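CHAPTER 6
Measuring the pressure inside the eye

Vignesh Subramaniam and Sipho Hendricks

Before starting this chapter you should have read Chapter 4 (the front chamber and the flow of aqueous) and the first half of Chapter 5. Terms in the margin list are used from here on without further definition.

Terms: intraocular pressure, applanation, indentation, rebound, central corneal thickness, diurnal range, calibration error.

6.1 What is being measured

The eye keeps its shape because fluid is made inside it slightly faster than it could leave through an unresisting outlet. The ciliary body makes aqueous, which passes through the pupil and drains mainly at the angle between the iris and the cornea. The resistance of that drain, the rate at which fluid is made and the pressure in the veins beyond the drain together set the pressure within the eye. A change in any of the three will change the reading.

Intraocular pressure is given in millimetres of mercury (mmHg) and is stated as the amount above the pressure of the surrounding air. A reading of 15 mmHg therefore means 15 mmHg above atmospheric. Most adult eyes fall between 10 and 21 mmHg. The upper figure is a statistical line drawn on a spread of readings from a general population. It does not mark the point at which damage starts, and it should not be taught or written in notes as if it did. Some eyes are harmed at 16 mmHg. Others stay at 24 mmHg for many years with a healthy nerve and full field.

The true pressure can be found only by placing a fine tube in the front chamber and joining it to a pressure gauge. This is done in the laboratory and, rarely, in theatre. Every clinic method is indirect. It applies a known force to the outside of the eye, or records how the eye responds to a force, and works back to the pressure within. The reading is thus an estimate, and its error depends on the method, the eye and the operator. The remainder of the chapter deals with these three sources in that order.

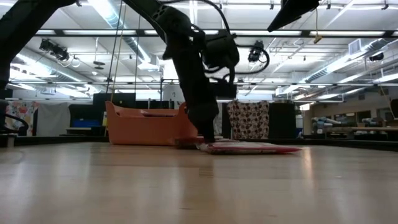 84

6.2 Three families of instrument

Instruments for measuring eye pressure are called tonometers. They are grouped here by what they do to the cornea.

Indentation. A weighted plunger is placed on the cornea of a patient who is lying flat, and the depth to which it sinks is read from a scale. A soft eye gives a deep dent and a firm eye a shallow one. The weight pushes out a fair volume of fluid and so raises the pressure that it is meant to record. The scale is corrected for this, but the correction assumes an eye wall of average stiffness. In a highly short-sighted eye, where the wall is often less stiff, the reading will tend to be low.

Applanation. A flat surface is pressed on the cornea until a fixed area has been flattened, and the force needed is noted. The usual clinic instrument is fitted to a slit lamp and flattens a circle 3.06 mm across. At this size, for a cornea of average thickness, two unwanted forces very nearly cancel. The stiffness of the cornea pushes the probe away, and the tear film draws it in. The size has a further convenience: the force in grams, multiplied by ten, gives the pressure in mmHg. A drum reading of 1.6 is written down as 16 mmHg.

The air-puff instrument belongs to this family too. A jet of air flattens the cornea while a light sensor watches for the moment of flattening. No anaesthetic drop is needed. The puff lasts only a few thousandths of a second, so it samples the eye at one point in the pulse cycle, and single readings scatter more widely than those taken at the slit lamp. Three or more should be averaged.

Rebound. A very light probe is thrown against the cornea by a magnetic coil and bounces back. The firmer the eye, the faster the probe slows down. The instrument is small, can be used without drops and is well suited to children and to home visits. It needs to be held level unless the model is made for use on a patient lying down. Agreement with slit lamp readings is good in the middle of the range and less good at higher pressures.

Exercise 6.1. A drum reading of 2.2 is obtained in the right eye and 1.7 in the left. Write both as pressures with their units, and state the force in grams applied to each eye.
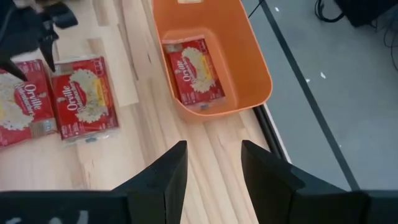 Fig. 6.1 Red popcorn packets and an orange plastic bin, from above.

6.3 The cornea as a source of error

The cancelling of forces described above holds only for a cornea close to the one assumed in the design. Central corneal thickness in healthy adults averages near 540 micrometres, with a wide spread on either side. A thick cornea resists flattening more than expected, and the reading is too high. A thin cornea gives way too easily, and the reading is too low. The effect matters most in two groups: patients with raised readings but normal nerves, many of whom turn out to have thick corneas, and patients who have had laser surgery for short sight, whose corneas have been thinned on purpose.

Several tables and formulas have been put forward for adjusting a reading to allow for thickness. They do not agree with one another, and none is accurate enough to be relied on for a single patient. We advise recording the thickness next to the pressure and leaving the pressure as measured. The notes then hold two measured values. An adjusted figure hides both of them, and cannot be undone by a later reader who does not know which table was used.

Thickness is also not the only property that counts. Swelling makes a cornea thicker but softer, and the slit lamp reading then tends to be low. Scarring makes it stiffer. Marked astigmatism turns the flattened area into an oval, and where it exceeds three dioptres the probe should be turned so that the red mark on its holder lines up with the axis of the minus cylinder. The other accepted way is to take one reading with the probe level and one with it upright, and to record the mean.

The Kekana data set, used for the worked problems in this chapter and the next, was gathered to show these effects in an ordinary clinic population. It holds slit lamp readings from 3337 adults seen at the Tindarville eye unit. Central thickness was measured in 952 of them, and 400 of those had a second pressure reading taken by another operator on the same morning. Students should note before they begin that thickness was not measured at random. It was requested by the examining clinician, usually when the first pressure was above 21 mmHg. Any average taken over the smaller group will be shifted upwards for that reason alone, and Problem 6.7 asks you to show it.

6.4 The patient as a source of error

Pressure is not steady. It moves by 2 to 3 mmHg with each pulse beat, which is seen at the slit lamp as a small rhythmic shift of the two half circles. The reading is taken at the middle of that swing. Over a full day the pressure of a healthy eye moves by 3 to 6 mmHg, and in untreated glaucoma the range may be above 10. In many people it is highest in the early morning, though the pattern differs between people and -- to a lesser extent -- between days in the same person. The time of the reading must be written beside it.

Short-lived rises are common in the chair. Holding the breath, squeezing the lids, a tight collar and straining to reach the chin rest will each lift the reading, by several mmHg in a heavily built patient. Lying down raises pressure compared with sitting. Operator pressure on the globe through the upper lid is a frequent cause of a false high value. If a lid has to be held, the fingers should rest on the bone of the orbit.

The order of testing also has an effect. Repeated contact readings press a little aqueous out of the eye, so that the third or fourth may be lower than the first. Pressure should be measured before gonioscopy, because the lens used for that test may lower it further, and before pupil-widening drops, which may raise it in some eyes.

Exercise 6.2. A patient has readings of 23, 21 and 19 mmHg taken within two minutes in the same eye. Give two explanations that do not involve a fault in the instrument, and say which further observation would help to separate them.

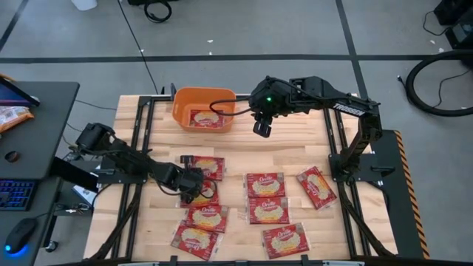 6.5 The operator and the instrument

Slit lamp applanation relies on the judgement of the person turning the drum. The tear film is stained with fluorescein and viewed in blue light through the probe, which splits the ring of tears into two half circles. The drum is turned until the inner edges just touch. Too much dye gives thick half circles and a reading that is too high. Too little gives thin ones and a reading that is too low. If the halves differ in size, the probe is not centred and must be moved before any value is taken.

There is also a habit of rounding. Drums are marked in steps of 2 mmHg, and clinic records contain more even numbers than they should. Where one operator both reads the drum and knows the previous value, the second reading is drawn towards the first. The drum should be set back to 10 mmHg before each eye is tested.

Calibration is checked with the balance bar supplied with the instrument, at 0, 20 and 60 mmHg. Many departments check monthly, and a check is required after any knock or repair. An instrument outside the maker's stated limits at any of the three points is taken out of use and labelled. The method is set out step by step in Section 6.6, and a blank record sheet is given in Appendix C.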